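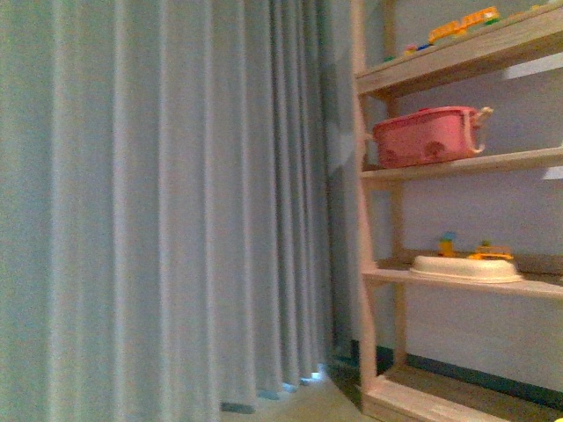

Setting up the Pirihi head unit

Undus sells the Pirihi as a tidying robot that "learns any room in one pass." Ours needed four, and the pass is only as good as the room you give it. Janelle Talavera wrote the notes below after a month of looking after one.

Curtains. The maker says fabric is no problem. Long pleated ones that reach the floor are the worst thing we tried. Pin or tie them before mapping, and leave them that way. If the hem lifts and light gets under it, check the map for a false doorway.

Open shelves. Point the head at the unit and step through it one shelf at a time. A plastic basket with a handle is a fair test. A shallow white dish with small toys behind it is a harder one, and I would not trust the automatic labels there.

Head tilt. Level the neck joint first. If shelves look slanted on the monitor with the head supposedly straight, redo the zero before you touch anything else. Two screws, 26 on the dial, then lock.

Lens. Dry cloth only. The Zallwood cleaning kit costs 32 dollars and is a dry cloth in a box.

Battery. The brochure promises 80 minutes. We get 70 with the head moving.

Spare neck belts come from Drelten and ship on Monday. Order two, as the first one we got was the wrong length.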